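Leaving the car at home

When the grocery store in Osevach closed in May, Tuulikki Pesonen decided to do her shopping by bus. The nearest supermarket is now in Honkanen, five stops away, and she goes twice a week.

"I used to buy for 60 meals at a time and throw half of it out," she says. "Now I buy what I can carry."
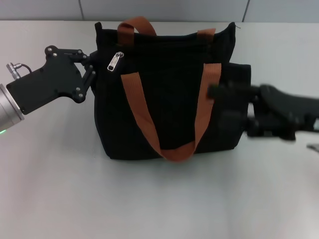 A black fabric tote with a zippered top and webbing handles.

Her advice is simple. Put cans at the bottom, keep bread on top – and check the last bus home before you leave.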